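Can a Machine Clear the Table Yet?
Project report, Applied Automation elective
Submitted by Hrefna Bundgaard

1. Why I picked this

My starting point was a sales page. A company called Petance says its home helper will be "chore-ready" soon, and the page has a clip of it folding a towel. I watched the clip four times and noticed it was sped up. The small print said so too, in gray letters. I wanted to know how far the real work has come, so I spent part of June reading, visiting people who collect training data, and timing ordinary chores by hand.

People have been promised this for a long time. I found a newspaper column from 1889 that expected the "mechanical housemaid" within a generation. I don't hold that against anyone working now, but it made me careful with the word "soon."

2. Where the skill comes from

Most of the groups I read about start with people. A person holds a pair of grippers, does a chore with them, and the recording is used to train a robot arm. The idea is good. You don't need to own a robot to collect the data, and you can work in normal rooms with normal furniture. The square black-and-white markers help the software work out where things are.

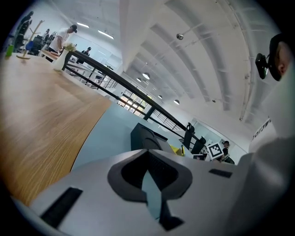
Figure 1. Hand-held gripper near a wooden table; at right, a person holds up a marker card.

What bothered me is how much of the skill stays with the person. Someone holding a gripper still has human eyes, a human back and a lifetime of picking things up. If a box lid sticks, they lean in or change their grip without thinking. The recording keeps the motion. I am less sure it keeps the reason for the motion, and my sources don't agree on this either.

3. What I tested

I had no robot, so I tested the tool half of the problem. I borrowed a cheap two-finger grabber, sold under the name Flumis for people who can't bend down, and did 7 chores with it and then again with my bare hands. The chores were: opening a shoebox, putting the lid back, stacking cups, moving a plant, wiping a table, sorting pens, and hanging a mug on a mug tree.

Wiping was fine. Stacking cups was fine once I slowed down. The lid was the worst by far. A lid needs pressure on two sides at once, and with only one grabber I kept pushing the box across the table. In the end I wedged it against a wall, which I counted as a fail.

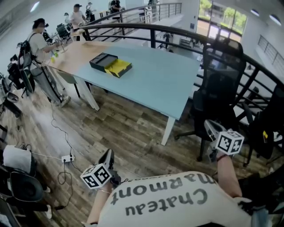 Two grippers would have helped, I admit. With one to hold the box and the other to work the lid, the job starts to look possible. But then both hands are busy, and anything that slides or tips has to wait. I also had the benefit of knowing what I was looking at the whole time. A machine has to get that part right first, before the fingers matter at all.

In total I made roughly 300 attempts over the 7 chores. I did not split them evenly, and I got better with practice, so the early tries make the grabber look worse than it is. A second tester would have fixed some of this.

4. The shop floor

I expected shops to be easier than homes, and they are, a little. Zitgate, a parts warehouse near campus, let me watch its packing line for a morning. The machines there move sealed cartons all day without trouble. Everything soft, open or oddly shaped still goes to a person. The shift lead, whose last name is Bech, told me they had tried an arm for returns and sent it back. Returns come in torn bags with loose parts, and the arm kept stopping to ask for help.

5. What I think so far

I would not buy a chore robot now. I would believe a maker who showed me one full job at normal speed, in a kitchen they had never seen, with the failed tries left in. Petance did not answer my email asking for that. The data collection work is the part I trust most, partly because the people doing it were modest about what it can do. Whether enough recordings add up to a machine that can put a lid on a box in my apartment is still open – my own results only show that the lid is hard.

My timing sheets are in the appendix, including the page I spilled coffee on.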